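Wokar Home Forum > Kitchen and Dining > Mugs, Glasses, Bottles

Topic: Which mugs do you keep out for drinks on the white table?

shewit_w
2020-01-30
I finally have the long white table I've been whining about since December, and it has turned into the drinks station. Mugs, cups, soda, water, all of it lives there now. I bought the red mug first (Modora, the matte one, I love it so much) and then panicked that one red mug looks lonely, so in came a black one and a charcoal one. My sister says it's a mess and I should get a matching set. I kind of like the mix! What would you do?

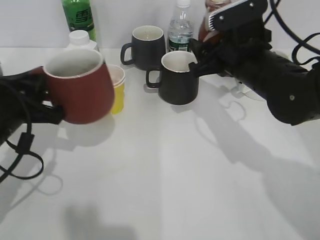 Red, black, charcoal and the little yellow cup, with the bottles at the back.

gravyboat11
Keep the mix. Matching sets are for people who never break anything. The pale insides tie them together anyway - that's all the matching you need.

pantry_moth
Disagree, sorry gravyboat. Dark gray next to black looks like you tried to match and missed. I'd drop one and get a second red. Also the yellow one is a picnic cup, come on.

shewit_w
The yellow one stays, it's cheerful!! But ok, I sort of see the gray and black thing. What about the bottles? Big soda bottles with loud labels take over everything. There's a Coke and another one with a red label, and next to the red mug it's a LOT of red.
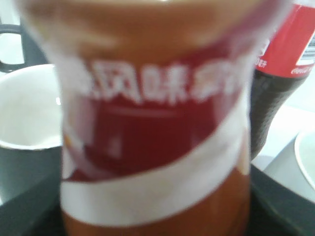
Is it okay to leave opened soda out on the table between drinks?
It'll be safe enough for an evening, but it goes flat faster warm, so put the cap on tight and stick it in the fridge.

pantry_moth
Or decant! I have an Orkano pitcher for exactly this.

gravyboat11
Decanting soda is a crime. Put the tall ones at the back and the water where people can reach it, move on with your life.

tidy_lou
I measured mine because I'm like that. My table is 174 cm long and I keep drinks to one end only, mugs in front and bottles behind. Handles all facing the same way so you can grab one without knocking the next. It helps more than you'd think.

shewit_w
Lou, I love that you measured. Handles to the left, then? I'm right-handed but I pour with my right, so I pick the mug up with my left. And I pour straight into the mug where it stands, which is how I got a ring on the old table.

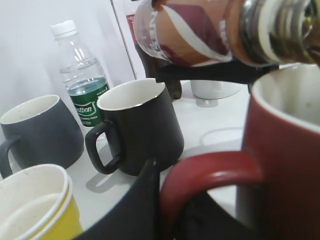
Re: Rings and drips on a white top

tidy_lou
Handles left makes sense if you pour right. For rings, damp cloth right away, then baking soda paste if it's coffee or cola. Test a corner first.

pantry_moth
Or a tray. I know, I know, I'm no fun. Ackroyd has a plain white one and it disappears on the table.

gravyboat11
A tray I can live with. Still keeping both dark mugs, though.

shewit_w
Ordering the tray tonight. Both dark mugs are staying for now, I'll just put the red one between them.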